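Household price panel: participants wanted

Renddale is looking for people who will tell us what things cost them, month by month, for the next six months. We mean rent, fuel, food, bus fares, the lot.

We run this panel because we have doubts about forecasts. Every quarter a fresh set of growth and inflation figures comes out, and every quarter the last set is quietly revised. Whether asking 1240 households does any better is an open question, and we would sooner test it than claim it. 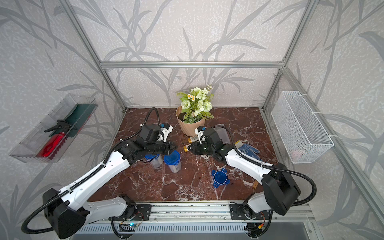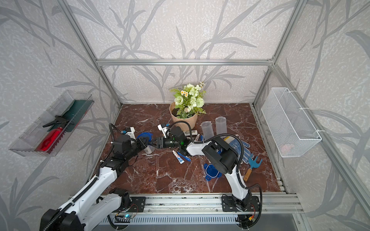
Two robot arms over a marble-patterned tabletop, with plastic containers and blue lids.

What you would do: fill in a short form each month and keep your receipts. You will also be asked what you expect prices to do next. Guess if you must – most economists do – but please don't look up the official rate first.

Who can apply: anyone over 18 who pays at least some of the household bills. Renters and people with irregular pay are badly under-represented in our last round, so we would like to hear from them. If you work in a bank's research department, please sit this one out.

There is a small payment at the end. It won't keep up with your shopping bill.

Write to Yamuna Kulkarni at Renddale, quoting panel 2393, before the end of November. Questions about how we store your data go to Venkatesh Pinto.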